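로잉머신 2,000m 기록 정체, 댐퍼와 분당 스트로크 문의

작성자: 물살반대로
실내 로잉 Surnon 기종을 쓰고 있습니다. 2월부터 2,000m 기록이 그대로입니다. 댐퍼는 최대로 놓고 탔고, 1,000m를 지나면 스트로크당 출력이 급격히 떨어집니다. 주 2회 인터벌, 나머지는 저강도입니다. 체중 변화는 없습니다.

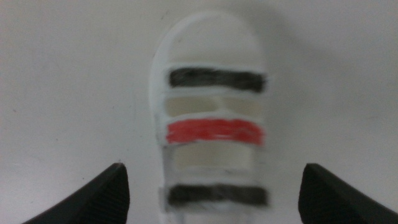

댐퍼를 낮추면 출력 상한도 같이 내려갑니까?
댐퍼는 플라이휠로 들어가는 공기량만 바꿉니다. 출력은 드라이브 구간에서 가하는 힘과 속도로 정해지므로, 중간값에서도 같은 와트를 낼 수 있습니다. 다만 적응에 몇 주 걸립니다.

답글 1 / 회색노
댐퍼 숫자보다 드래그 팩터를 확인하세요. 같은 숫자라도 기계마다 값이 다르고 먼지가 끼면 더 내려갑니다. Jovmont 지점 기계와 Mottram 지점 기계를 둘 다 타 봤는데 같은 눈금에서 체감 차이가 컸습니다. 모니터 메뉴에 항목이 있을 겁니다.

답글 2 / 캐치타이밍
드래그 팩터 얘기는 동의하지만 이 경우 원인은 페이스 배분으로 보입니다. 첫 500m 구간 기록을 올려 주세요. 초반이 평균보다 많이 빠르면 댐퍼를 어떻게 바꿔도 후반에 무너집니다.

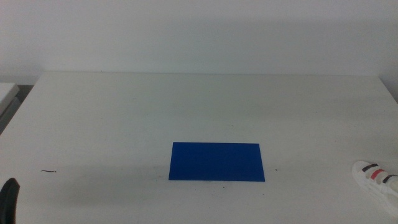

회색노는 그 진단에 반대하면서, 최대 댐퍼로 타면 허리와 전완이 먼저 지치니 구간 기록만으로는 둘을 구분할 수 없다고 적었습니다. 설정부터 고정하고 다시 측정하라는 의견입니다.

답글 3 / 캐치타이밍
변수를 하나만 바꾸자는 거면 이견 없습니다. 그래도 구간 기록은 필요합니다.

답글 4 / 물살반대로
첫 500m가 평균보다 확실히 빨랐습니다. 드래그 팩터는 메뉴를 못 찾아서 아직 확인 전입니다. 일단 다음 순서로 해 보겠습니다.

1. 댐퍼를 중간값에 고정하고 2주간 저강도만 탑니다. 분당 스트로크는 낮게 유지합니다.

2. 1,000m 반복 2세트, 사이 휴식은 최대 90초. 두 세트의 평균 페이스 차이를 기록합니다.
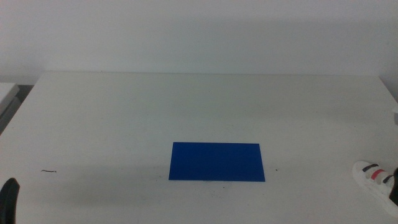 3. 2,000m 재측정. 첫 500m는 목표 평균 페이스에 맞추고 더 빠르게 나가지 않습니다.

답글 5 / 회색노
2번 휴식이 짧습니다. 그 길이면 페이스 차이가 배분 문제인지 회복 부족인지 알 수 없습니다. 저라면 두 배로 잡습니다.

답글 6 / 레일위
Alstead 모델을 쓰는데 메뉴 구조가 비슷하다면 '기타 기능' 아래에 드래그 팩터가 있습니다. 몇 번 당겨야 값이 표시됩니다.

답글 7 / 물살반대로
찾았습니다. 휴식은 늘려서 해 보고 재측정 후 구간 기록까지 올리겠습니다.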